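Sleep Shelf Notes: pillows, returns, and the adjustable base question

03/01/2020

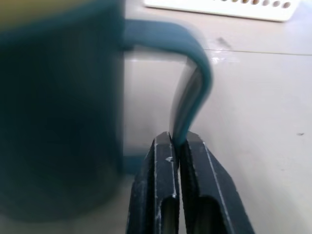 Quick one this week, I am behind on everything. Pillow post first since that's what most of you wrote in for.

So. Side sleepers. The Osance shredded fill pillow finally came back in stock and I've had mine on the bed for 19 nights. Short version, I like it. Too tall out of the bag, way too tall. Unzip it, pull out a couple handfuls of fill, sleep on it, pull out more. Took me four tries. Keep what you take out in a zip bag because it packs down and you'll want some back by summer.

Cover is fine. Gets a little warm. The zipper is on the short end and it's hidden so you don't feel it. Wash the cover only, not the inside. A reader washed the whole thing and had clumps the size of golf balls, she sent it back and they took it but that was them being nice.

The Koutsoukos latex one is the other pillow people keep asking me about. Heavier. Bouncy. You can't adjust it, so you get low or medium and that's your choice. I'm a medium, my husband couldn't stand it and went back to his flat old thing from college. Stomach sleepers, get the low one or skip it. There is a smell for the first few days, sort of like a new balloon. Mine went away by the weekend with the window cracked.

Price wise they're close enough that I wouldn't decide on that.

Reader survey. Thank you!! We got 1302 answers, which is a lot more than the last one. The full write up is coming but the part that surprised me was toppers. 929 of you have bought a topper at some point to fix a matress you already didn't like. And most of the comments on that question were some version of "should have just returned it." I did the exact same thing with my first bed in a box. Put two inches of foam on a bed that was sagging and got two more inches of sag.

A topper helps if the bed is too firm. If there's a dip in the middle it won't do much. Call about the warranty, measure the dip with a string pulled across and a ruler, and write down the number before you call. They are going to ask.

Returns. Stekenia changed the wording on their trial and I've had a bunch of emails. It used to be you could start a return any time. Now you have to keep it 30 nights first, and the pickup fee comes out of your refund. Check your order confirmation for which terms you bought under. If you ordered before the change you should be on the old ones, but get that in writing from the chat people and save a copy.

Adanech Workneh asked if she can put her all foam king on an adjustable base or if it'll void something. Adanech, should be OK with foam, check the warranty card for the word "adjustable" and make sure the base holds the weight of the bed plus both of you. The one you mentioned from Gorkeck comes as two halves for a king. Two halves means a one piece king mattress will move both sides together or it'll fight the frame, so if you want your side up and his side down you need two twin XLs, not a king. Split sheets too. Those cost more than you'd think and the color choices are sad.

Also somebody asked about corner straps on protectors. I use them. They pop off on anything over 14 inches thick, get the full skirt kind for a tall bed.

Next time: cooling sheets, the full survey, and I've got a wool comforter here I havent even opened. Send questions by Tuesday if you want them in. Put your bed size and how you sleep in the email so I don't have to write back and ask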